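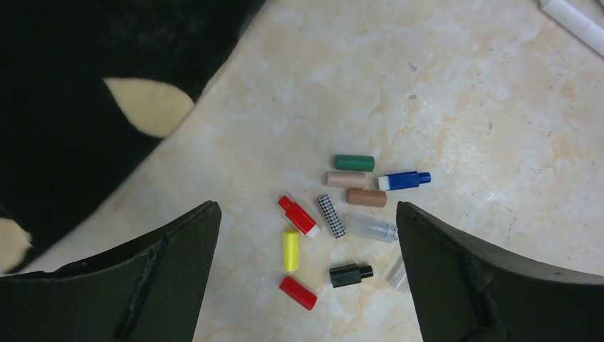 Figure 2. Wrist camera view with the Akero fingers apart and the small parts spread on the marble-patterned surface. Note the clear piece at the right fingertip.

4. Comparing the two finger sets

I'll start with the fingers, as they ended up mattering a lot more than the controller did (I'd have bet good money the other way before I began). Both sets went on the same Moldovan arm with the same parallel drive unit, and the wrist camera stayed bolted in the same spot for the whole comparison. The Akero fingers are the dark green ones in Figure 2, so dark they read as black under most lights. They have a fairly broad body that narrows to a pointed tip. The Collgate fingers are the boring option: straight sides, square ends, a flat pad on the inside. I'd used the Collgate set for years on bigger objects and was quite fond of them.

The parts are small cylinders, some plain and some with a narrower knob sticking out of one end. I picked them for being annoying. A plain cylinder can be pinched across its middle and it doesn't much matter which way round it is. Add a knob and one end gets narrow while the other stays fat, so a grasp that lands a bit off centre will tip the thing, or squeeze it out of the fingers like a watermelon seed. The colours are all over the place too, and I wanted that for the vision side. Bright yellow and red are easy. The beige one is close enough in tone to the tan veining in the surface that the segmenter would now and then call it background, and the clear ones are a whole subject of their own (see 4.3).

I left the spotted black furry cloth in the workspace for the main runs. Fuzzy edges are hard on the depth estimate and I'd rather have that trouble in the data than find out about it later.

4.1 How the runs went

A run starts with the parts scattered in a loose cluster. I tipped them out by hand from a cup, low down, and only nudged a part if it had rolled off past the reach of the arm. The controller picks a target, moves the wrist over it, closes, lifts, and then carries the part to a drop zone off to one side. If the part is still in the fingers when the arm gets to the drop zone, that's a success. If it slips on the lift or on the way over, that's a drop. If the fingers close on air, that's a miss. I also kept a fourth label, "knock", for attempts where the fingers shoved a neighbouring part by more than its own length, whether or not the target came up.

Across both finger sets and both controllers I logged 3101 attempts. I threw out 56 of them, nearly all from one Wednesday afternoon when the camera mount had worked loose and every grasp was landing a few millimetres to the left. I noticed it late and felt pretty silly. The rest are all in, including the ugly ones.

The two controllers were the stock one that ships with the arm and the Bulix one, which closes the loop on the wrist image right down to contact. Finger sets were swapped in blocks, and I alternated which set went first so that my own warming up to the job each day wouldn't favour one of them. Swapping takes two screws per finger and a short recalibration. I won't pretend the recalibration is fun.

4.2 What the tips do in clutter

The pointed tips won in the tight clusters, and it wasn't close. When parts lie nearly side by side, as the green, beige and brown ones do in Figure 2, there isn't much surface showing between them, and the square Collgate ends have to come down somewhere. Usually they came down on top of a neighbour. The Akero tips slid into the gap, spread things apart a little as they closed, and came up with the part. The knock rate told the same story, though I'd add that a knock from the Akero set was normally a gentle one. The Collgate set would send a cylinder rolling across the table and I'd have to go and fetch it.

Out in the open it flips. With a lone part and lots of clear surface, the flat pads made a longer line of contact and simply held on better. The pointed tips touch a plain cylinder over a short stretch, and if the pinch is off centre the part swings like a seesaw on the way up. Most of the Akero drops came from just that. The knobbed parts were worse again. Grabbing one by the knob with the pointed tips looks wonderful in the camera for half a second and then the heavy end wins.

I tried getting around this by telling the planner to stay away from knobs altogether, and it helped, with a catch. In a cluster the knob is often the only bit with free space on both sides, so banning it means waiting until the neighbours have been cleared. Runs got longer. I don't have a tidy answer there and I ended up leaving the ban on for the Akero fingers and off for the Collgate ones.

One more thing on the fingers, and it's minor. Dark tips are handy for the vision side against a pale surface, with a nice strong edge to track. Over the black cloth that edge goes soft and the tip tracker starts to wander. The Collgate fingers are bare metal and had the opposite problem, with glare on the pale surface and no bother at all over the cloth. I'd been planning to put a strip of coloured tape on both sets and never got to it.

4.3 Clear parts

I nearly left the clear parts out. The frosted one in the middle of the cluster is manageable: the pattern shows through it, but faintly, and there's enough of a ridge at the end for the segmenter to grab hold of. The small clear piece over by the right finger in Figure 2 is another matter. Its outline all but melts into the marble pattern, and when it overlaps the tip, the tracker is apt to treat piece and finger as one object. The stock controller ignored it and carried on, and that was fine until it closed on a different part and pushed the clear piece along with it. The Bulix controller did something I liked less — it would see the fingertip apparently change shape, decide its calibration had drifted, and stop to ask for help.

Averaging a couple of frames with the wrist tilted slightly between them fixed a good share of these stops. Highlights on clear plastic shift when you move and the veining underneath doesn't, so even a small tilt gives the segmenter something to work with. It costs a bit of time on every attempt, clear part or no clear part, and I've left it switched off for the results in Section 5 to keep the two controllers on an even footing.

We use cookies to remember your reading settings and to measure visits to this page. By continuing to browse you agree to our use of cookies. Accept all | Manage preferences

4.4 Which one I'd keep on the arm

For sorting small parts out of a pile I'd put the Akero set on and leave it there. Drops in the open are easy to recover from, as the part lands close to where it started and the next attempt usually gets it. A part that's been flicked off the work surface is gone for that run. If my parts came one at a time down a chute I'd go back to the Collgate fingers without a second thought, and I'd likely keep the stock controller too.

The pairing I didn't expect to enjoy was Akero with Bulix. Watching the image right down to contact let the pointed tips correct in the last little bit of travel, where the stock controller was already committed, and that tiny correction is the difference between pinching the middle of a cylinder and pinching near the end. With the flat pads the same correction hardly showed up in the results. The pads are forgiving enough to hide a small error by themselves, so there was less for the controller to fix. I come back to this in Section 5, where the attempts are split by part shape and by how close the nearest neighbour was when the fingers came down.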